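Re: [petek-users] Wultine headset, firmware 22

Senad Radonjić wrote:

> Updated to 22 last night and now hand tracking drops out every time I open Petek. Controllers fine. Anyone else? Is it worth rolling back?

Same on mine. Rolled back to the old one, fixed it — but you lose your saved boundary, so redraw that before you start anything.

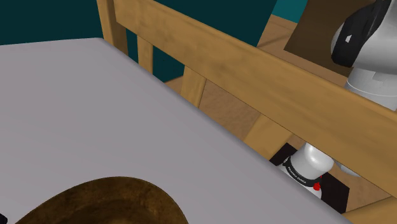

Other thing to try first: turn off the 'low light assist' in the tracking menu. Worked for two people over on the Sterudero list, didnt for me.

Also check free space. Petek wants 1,000 MB for the cache and I was down to 542. No warning, it just gets jumpy.

Will file a bug tonite if noone has already. Send me your log if you still have it.

M.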